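Labeling grasp phases in handheld gripper recordings

Getting usable grasp phase labels out of handheld gripper footage takes longer than recording it. The method on this page is the one we settled on after trying two others, and it gives labels consistent enough to train a policy that knows when it is approaching, when it is closing and when it is done. You need wrist camera video, a finger opening value for each video frame, and a way to plot one against the other. We use a small viewer called Drerkel, but any tool that scrubs video and a curve together will do.

The instructions assume your recordings are already synced. If they aren't, fix that first. A sync error of even a few frames will put every closing label in the wrong place, and you won't notice until the policy starts squeezing air.

What the phases are

We use four: approach, close, carry and release. Earlier versions had seven, including "hover" and "pre-contact", and two people labeling the same clip rarely agreed on where those began. Four phases cover everything in the bed, table and shelf tasks we record.

Approach runs from the first deliberate motion toward an item until the fingers begin to close on it. Close runs until the fingers stop moving. Carry lasts as long as the opening value holds steady under load. Release starts when the fingers open again and ends when they are fully open or when the hand starts toward the next item.

Anything outside these gets the label "idle". Idle frames are kept in the files but left out of training.

Step 1: Find the rest value

Open a clip and look at the opening curve before any item is handled. Most operators begin with the fingers either fully open or fully shut, and they don't all do the same thing. Write down which it is. The script needs a starting state, and if you give it the wrong one it will read the first opening as a release.

Check the value against the video. With our grippers the fingertips sit in the lower center of the image, so a quick look tells you whether the number makes sense. If the curve says wide open and the fingertips are close together, the encoder has slipped or the zero was never set. Mark that clip for recalibration and go on to the next.

Do this for every clip, including ones recorded back to back by the same person. In the Rurkmont set we had 11 clips with a bad zero, all from one session, and the first two in that session were fine.

Step 2: Mark the item before you mark the time

Pick the item the operator is going for and write its name in the target field. Do this with the video paused in the approach, before you have watched the grasp. It sounds backward, but it tells you whether the clip holds enough visual evidence for a policy to make the same choice. If you can't tell which item is the target until the fingers are on it, set the "ambiguous" flag.

Bed scenes need the most care. Soft items have no fixed outline, small items sit close together, and the fingers can cover whatever is directly under them.

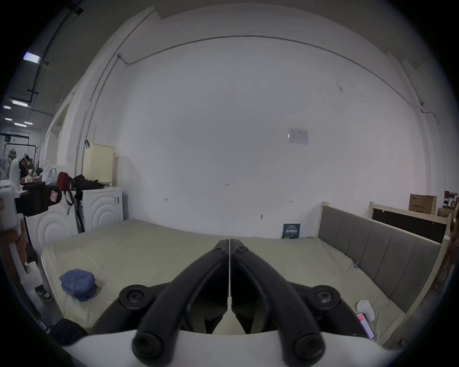 Small items near the fingers on the right, blue cloth at the left corner of the sheet.

Use the plainest name that separates the item from its neighbors. "Blue cloth" is a good name. If you aren't sure what something is, name it by color and shape, such as "white and pink rectangle", and leave it that way for the whole clip. Don't go back and rename it after a later view makes it clearer. The policy won't have had the later view either.

Ignore the rest of the room. Bags, boxes, furniture and people in the background are not targets and don't get names unless the operator handles them.

Step 3: Run the first pass

The script marks a close wherever the opening value drops steadily past the threshold, and a release wherever it rises past it. Run it with the default settings and don't tune anything yet. On rigid items it is nearly always right. On cloth it tends to be late, as the fingers meet little resistance and the curve has no sharp corner in it.

The output is one text file per clip with a start frame, an end frame and a phase on each line. Load it back into the viewer so the phases show as colored bands over the curve.

Step 4: Correct the boundaries by hand

Go through the bands in order and fix only the edges. These are the rules we follow:

For the start of close, use the first frame where the fingertips are visibly nearer each other than in the frame before, on the way to the grasp. Small twitches during approach don't count.

For the end of close, use the frame where the curve goes flat. Trust the curve over the video here. Fabric bunches up between the fingers and can keep moving after the grip has settled.

For the start of release, use the curve again. Operators often begin to open while the hand is still coming down, and that is fine. Label what the fingers do.

If the operator misses and tries again, label both tries. A miss is a close followed directly by a release, with no carry between them. Don't delete misses. Our first dataset had them trimmed out, and the policy trained on it had no idea what to do after an empty grasp – it would lift and carry nothing to the drop point every time.

Step 5: Second reader

Every tenth clip goes to a second person who starts from the script output and doesn't see the first person's edits. Compare the two files. We accept a boundary if the readers are within three frames of each other. If more than one boundary in a clip falls outside that, both readers go over it together and write down what they decided.

Radoslava Bartoš kept the decision notes for our last round, and they ended up more useful than the written rules. Most of the disagreements were over the same thing: whether dragging a cloth across a sheet before lifting it is part of close or part of carry. We call it carry, provided the opening value is steady.

What we got from it

We labeled 493 clips this way. After removing bad zeros, ambiguous targets and clips with dropped frames, 313 were left for training. We trained the same policy twice, once on the raw clips with no phase input and once with the phase given as an extra prediction target.

We then ran 240 test grasps, split evenly between the two policies. The phase version made fewer early closes on cloth and recovered from misses far more often. On rigid items there was no difference worth reporting. It was also slower by a small amount, mostly from pausing at the end of approach. We haven't found out why. Lowering the weight on the phase loss reduced the pause but brought back some of the early closes.

The Vondráček split, which holds only bed and sofa scenes, showed the largest gain. The Indton split is all shelf work and hardly moved. If your task has no soft items in it, the hand correction in Step 4 may not pay for itself, and the script output alone is probably good enough.

Common problems

The bands are shifted by the same amount through the whole clip. Your sync offset is wrong. Fix it and rerun from Step 3.

The curve is noisy and the script finds dozens of tiny closes. Check the encoder cable before you touch the filter. Smoothing hides the fault and also moves the real boundaries.

The item is hidden by the fingers for the whole approach. Set the ambiguous flag and keep the clip out of training. Keep the file, though – some of these turn out usable when a second camera view is added.

The operator puts one item down and picks up the next without opening fully. End release at the lowest point of hand speed and start the new approach there.

Label format last changed 1st January. Files made before that use "hold" in place of "carry" and need to be converted before you mix them with newer ones.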